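Caderno de oficina – Garra manual n.º 2, revisão da articulação e das pastilhas
31 de março de 2022, Tia Hollis

Motivo da abertura: folga no elo direito, assinalada na folha de turno. O dedo direito chegava ao fecho depois do esquerdo e a pastilha trabalhava de canto. Em tecido fino isto dá dobra mal presa.

Estado à chegada. Corpo central sem fissuras, estrias da placa com cotão acumulado até ao fundo. Pernos superiores dos suportes sem desgaste à vista. Perno da base do elo direito com jogo radial que se sente à mão; o do lado esquerdo, nada. Pastilhas coladas, a direita mais polida na ponta.

Desmontagem pela ordem do costume: dedos, travessas curtas, elos, e só depois os suportes. Não tirar os suportes com os elos montados, que o casquilho sai ovalizado (ver entrada de dezembro). O casquilho direito saiu com a mão. Substituído por um Bodnár da gaveta de baixo, ref. 413, metido a frio com o mandril de latão. Ficam 2 em stock, é preciso encomendar a Cerkville antes de voltar a abrir a outra garra.

Lubrificação: massa Flemeo nos pernos, camada fina, excesso limpo com pano seco. Nas pastilhas, nada. Limpar com álcool e deixar evaporar antes de fechar a garra – a massa passa para o tecido e depois não sai.

Alinhamento. Com a garra fechada sobre o calibre de lâminas, acertei primeiro o dedo esquerdo e trouxe o direito até encostar. O parafuso de acerto tem agora trava-roscas médio. O que lá estava tinha cristalizado e não segurava.

Leitura do codificador depois da montagem: aberta 952, fechada 910 em vazio. A leitura em aberto coincide com a ficha Brallent. A de fecho estava cerca de duas contagens acima antes da troca, o que bate certo com o atraso do dedo direito.
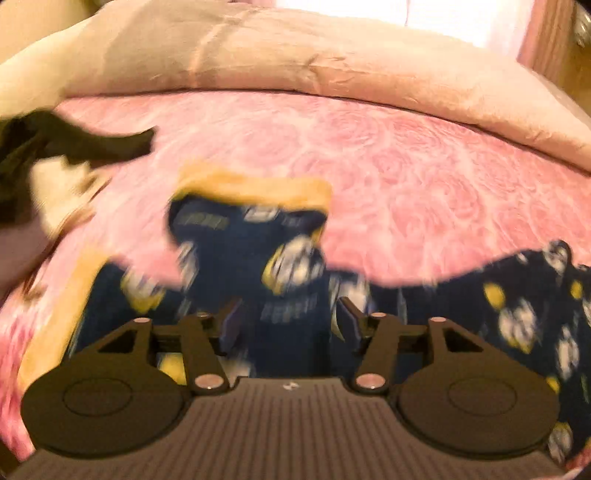
O ensaio em tecido continua a fazer-se sobre base macia. Na bancada dura a ponta do dedo bate e a leitura de contacto engana. Aproximar com os dedos abertos, descer na vertical sobre uma prega levantada e fechar devagar. Se a prega fugir para um dos lados, voltar ao calibre antes de mexer na força.

Por fazer:
– repetir a leitura de fecho depois de um turno completo de uso;
– colar pastilha nova à direita se o polido alastrar;
– soprar as estrias da placa ao fim do dia, com a garra virada para baixo;
– corrigir na ficha a ordem de desmontagem, que ainda traz os suportes em primeiro lugar.

Binário dos parafusos dos suportes: mantido o da ficha. Riscos de tinta refeitos nos dois lados.

Última atualização: mesmo dia, fim do turno – T. H.

Contacto: oficina de manutenção, Cerkville | © Brallent | Voltar ao topo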